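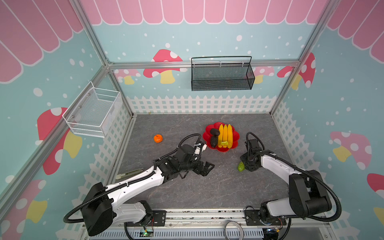
I have been reading about hanging baskets again. Every few months the storage people decide that the answer to a crowded bench is to put things on the wall above it, and every few months I half believe them. The pitch this time came in a Rundmont catalogue that turned up in July: wire mesh, hooks over a rail, "free your surface". Well, look at what happens to a surface. There's a black mesh basket on the back bar and a white one on the left wall, and the three corn cobs are on a red plate in the middle, the tangerine is off by itself to one side, the green pepper is on its side over on the right, and a utility knife is lying by the left wall. Baskets on the walls, food on the bench. I could have drawn you that arrangement from memory, because it's my kitchen every afternoon at half past four.

My suspicion is that hanging baskets are sold to people who picture themselves putting things away, and bought by people who put things down. I'm the second kind. I put things down. The bench is at hand height and the basket is at shoulder height, and over the course of a day that small difference in effort decides where nearly everything ends up.

I gave them a fair go, mind you. Last winter I bought a Ginitz rail and two baskets to go with it for 53 dollars, a price that still annoys me when I think about how little wire is in the thing. The instructions promised five minutes. It took most of a morning, partly my fault (I had the wrong wall plugs) and partly the fault of whoever decided the screw holes should sit where no screwdriver can get at them squarely. The rail went up level. The baskets hooked on. For a fortnight I was insufferable.

Then I started noticing what was in them. Garlic, fine. Onions, fine, although the papery skins drop through the mesh and you end up sweeping the bench more often than you did before. Lemons went in and I forgot them, and by the time I remembered, one had gone a colour I'd rather not describe. A bowl on the bench at least nags you. You see the fruit going soft and you do something about it. A basket above your eyeline keeps quiet, and I'm not tall.

Corn is my real grievance, though. Nobody who designs these things seems to have bought a cob of corn. They're long, they're stiff, and they roll. Stand them up in a wire basket and they lean out like drunks on a balcony. Lay them down and they take the whole floor of it, and then where do the eggplants go? A flat plate does the job better: cobs lined up side by side, eggplants tucked in next to them, everything where you can grab it. I used to think of a plate of vegetables on the bench as clutter. I've come round to calling it storage, and I'd take a bit of convincing to go back.

The other claim I'm wary of is that prettying up the walls makes you keep the place tidier. Lapointe, the homewares shop up the hill from us, has a whole corner on this theme, with a sign about "a kitchen you want to come home to". I'm fond of a cheerful wall. Red-capped mushrooms, a white picket fence along the bottom and a pink scalloped awning across the top would lift my mood on a grey morning, I'll admit that freely. I'd have the pale aqua behind it too. But I've lived with nice wallpaper and I've lived with landlord beige, and the bench looked the same in both houses. If anything a busy pattern helps hide the mess, and I suspect that's half of why people like it.

And then the knife. I'm a bit of a bore on this. A utility knife is not a kitchen tool, and yet there's one on the bench of nearly every kitchen I know, mine included, left over from opening a parcel. It doesn't live in the cutlery drawer, it doesn't live in the shed any more, and I'm certainly not dropping a blade into an open mesh basket at face level. So it lives on the bench with the vegetables. I bought a magnetic strip for it from Ginitz as well, in the same fit of optimism. The strip holds a bottle opener now and the knife is next to the toaster.

What did help, a little, was moving the plate. I'd been keeping it hard up against the wall, where it collected mail and rubber bands and the lids of things. Once I shifted it nearer the middle, it was annoying enough that I used what was on it. Dinner got planned around whatever was in the way. Three weeks of that and I'd thrown out one capsicum, where before I'd have lost a bagful. I don't claim this is science. It might just as easily have been the cooler weather.

The baskets are still up. I took everything out of the left one and left it empty for a while to see whether I'd miss it, and I didn't, so it has tea towels in it for now. The right one has the garlic. Rundmont would like me to add a second tier, for 40 dollars with the hooks sold separately, and I've read the page more times than I want to admit. Hooks sold separately! What do they imagine we'd hang it from?

A reader wrote in after my last kitchen grumble to say I should try the Rostness baskets, which have a solid base and a lower front lip. I've had a look at them in the shop. The lip is lower, granted, and onion skins wouldn't get through the bottom. They're also deep, and I know what I'm like with deep. I put the thing back on the shelf and bought a second plate.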